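Fuentealba Residents' Help Pages
Household and Storage > Living Rooms

Groceries and packets accumulating around the television: what is the recommended arrangement?

Posted by Aiman Nugroho
Member, 11 posts

Good evening. I would be grateful for advice on the following matter.

My household occupies an apartment on the second floor of the Nillier building. The kitchen has one wall cabinet and no pantry, and for this reason dry goods, tea tins, biscuits and boxed gifts are kept in the living room. Over the past year they have spread across the television cabinet and the shelf on top of it. The remote control is regularly lost among them, and one speaker is now blocked.

The television cabinet is 65 inches wide and has drawers, which at present contain cables, manuals and old chargers. There is also a bookcase in the room, and its top is already in use. I do not wish to buy another large piece of furniture, as the lease ends in June and everything would have to be carried down the stairs.

I would like to know:

Whether food should be kept near a television at all.
Whether empty boxes and canisters are worth keeping as containers.
In what order the work should be done. I have one free Saturday.

Thank you in advance for your consideration.

Anqi Kong
Replied the same day

Food should not be kept near a television. Move it to the kitchen.

Empty boxes should be recycled.

Aiman Nugroho
Thank you for the reply. As stated in my original message, the kitchen has a single cabinet and it is full. I would prefer a solution that takes this into account.

Ignacio Navarrete
Community Adviser, Household section

Dear Aiman Nugroho,

Please find my recommendations below. They assume that the room must continue to serve as a pantry until your lease ends.

With regard to food near the television, sealed and shelf-stable goods may be kept in the same room without difficulty. They should not be placed directly behind the set or against its vents, where warm air collects. Chocolate, oils and anything already opened should be stored elsewhere. Tea, dried noodles and unopened tins are suitable for a low cabinet, provided that the cabinet does not stand next to a radiator.

The drawers are the most useful storage you have, and at present they are occupied by items you seldom need. I recommend that the cables and manuals be sorted first. Retain only the cables that belong to a device you still own. Place these in a single bag, label it, and store it on the bookcase. The drawers may then be lined with paper and used for packets and smaller tins.

The work should be done in this order:

Clear the floor in front of the cabinet and put down a mat or an old blanket.
Empty the drawers, then wipe them out.
Bring down everything from the shelf around the television and set it on the mat.
Check the dates and discard what has expired.
Return the heavier items first, to the drawers.
Leave the area directly in front of the screen clear.

If the task cannot be finished in one day, stop after the drawers. The shelf may be left for another occasion.

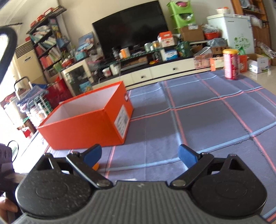 On the question of containers, my advice differs from the reply above. A rigid box that stands upright without its lid is worth keeping, as it can hold packets on end inside a drawer or on a shelf and can be lifted out in one movement. An orange box with a white interior, such as the one on the plaid mat, is the type I have in mind. The store label on the front may be left in place or covered with a plain one stating the contents. Canisters with lids should be kept only if the lid closes firmly, and I would limit these to two. Any container that has no assigned contents by the end of the day should be recycled.

Please measure the inside height of the drawers before selecting which boxes to retain. Many cartons are slightly too tall and will prevent the drawer from closing. They may be trimmed with scissors.

Regards,
Ignacio Navarrete

Aiman Nugroho
Dear Mr. Navarrete, thank you for the thorough response. I will begin with the cables. May gift boxes that are still sealed remain on top of the bookcase?

Ignacio Navarrete
Yes, if they are light and do not extend past the front edge. Please write the expiration date on the side that faces the room.

Estela Aravena
Member

I had the same arrangement for several years. I would add that the remote control should be given its own small tray at the end of the cabinet before any food is put back. In my household the tray was added last, and by then no space was left for it.

This thread has been marked as resolved by the original poster. Further replies may be submitted through the Household section.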